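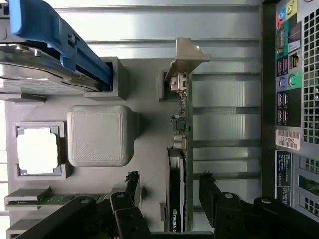 When is the next residents' meeting?
We've settled on the middle of February, in the library side room again, with the kettle on from half past six.

Drenbridge > Residents' Group > Minutes

Minutes of the meeting held 14 January 2026

I took the notes this time, so blame me for the spelling. There were 19 of us in the end (a good turnout for a night that wet!) and we started late while more chairs were fetched.

Last minutes. Agreed, with one change – the bench is going by the ford, and I'd written "the fort". We haven't got a fort.

Bus shelter. Still leaking. The council has replied to say our letter has been passed on, which is what it said in the autumn too. I'm to write again and send photos of the puddle.

Footpath behind Montes. This took up most of the evening. The bakery is happy for us to cut back the brambles on its side as long as we keep off the delivery yard before noon. We've been quoted 3000 pounds for proper gravel from end to end, and there were some sharp breaths at that. Someone asked whether we could do just the boggy stretch by the stile, and I think most of us liked the idea.

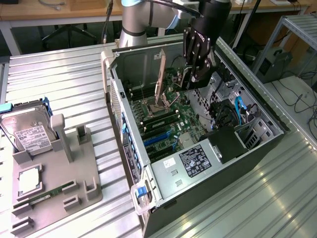

A new quote for the short stretch will be asked for, and we'll vote once we've seen it. Until then the boards stay down, and please do mind the second one as it tips.

Hema Hall. Hire goes up to 30 pounds an evening from the spring. There was a bit of grumbling, but it's warm and it has a decent cooker, so we'll keep our booking for the plant sale.

Plant sale. Tables will be 50 pence cheaper than last year if you book early. Tomatoes, please, and not so many spider plants. (I brought most of those, I know.)

Vuvell Lane verge. Bulbs are coming up already! The mowers need asking to leave them alone. I said I'd ring.

Any other business. Lost glove, green, left hand. It's on the library radiator.

We finished at ten to nine and a few of us stayed on to stack the chairs.

2 comments | 5 shares

Drenbridge Residents' Group | Contact us | Back to top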